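### 3.2 Preparation of the towers

The desktop towers used in the study came from the Ostonstead reuse depot, where office machines are held before being sorted into parts for resale and material for recycling. We took 15 units of the same general layout: a steel case with one removable side, a power supply in an upper corner, a single main board and one or more drive bays. Units with broken cases or missing power supplies were left out, as were small form factor machines, which open in a different way and would have needed a separate work plan.

Each tower was laid on its side on a slotted aluminium table with the open side facing up. This position has practical advantages for the trade. The cables rest under their own weight and do not fall across the worker's hands, and loose screws stay inside the case where they can be picked out. It also means that the board, the drives and the power supply can all be reached without turning the unit. The depot normally works with the tower upright until the side panel is off, and only then lays it down. We kept to this order.

Cases differed in how much had been removed before they reached us. In many office machines the processor and memory are pulled first, as they are small and keep their value. Figure 2 shows a tower opened on the table, with the processor socket empty and its retention bracket raised. The power supply and the main board are in place, and the power cables lie across the lower right part of the case. Blue plastic parts mark the drive cage and the second bay. 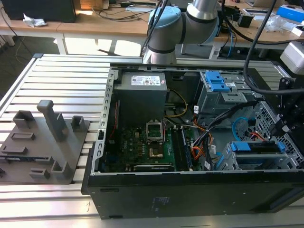 **Figure 2.** Desktop tower on its side with the side panel removed.

Cables were the main source of delay in the trial sessions. A power supply of this age has a fixed set of leads, and the leads are often tucked behind a drive cage or pushed under the edge of the board by whoever last serviced the machine. Pulling on a bundle before every plug is free can bend the pins on the board or crack the plastic shell of the connector. We therefore fixed the order of work as follows:

1. data cables to the drives
2. power plugs to the drives
3. main and processor power plugs
4. drives and their caddies
5. expansion cards, where fitted
6. power supply
7. main board

The order differs from the Fotitz guide in one respect. Fotitz takes the power supply out before the drives, which suits cases where the supply blocks the drive cage. In our units the two were far enough apart for either order to work, and removing the drives first gave more room to draw the long leads back through the case.

Plastic drive caddies were released by hand. We did not use a lever on them, as the latches become brittle with age and the depot resells complete caddies. In the trial sessions 2 latches broke, both on units that had been stored in an unheated shed over the winter. Later units were brought indoors the evening before use.

Labels were left on all parts. The specification label on a power supply gives the output rating, and the depot needs it to decide between resale and recycling. Where a label could not be read, the part was set aside and entered as unrated.

A session was stopped after 35 minutes if the board had not been freed, and the remaining fixings were noted by position. Removed parts were placed in trays by type and weighed at the end of the day. The weights are given in Section 4, together with the condition grades assigned under the Matos scale.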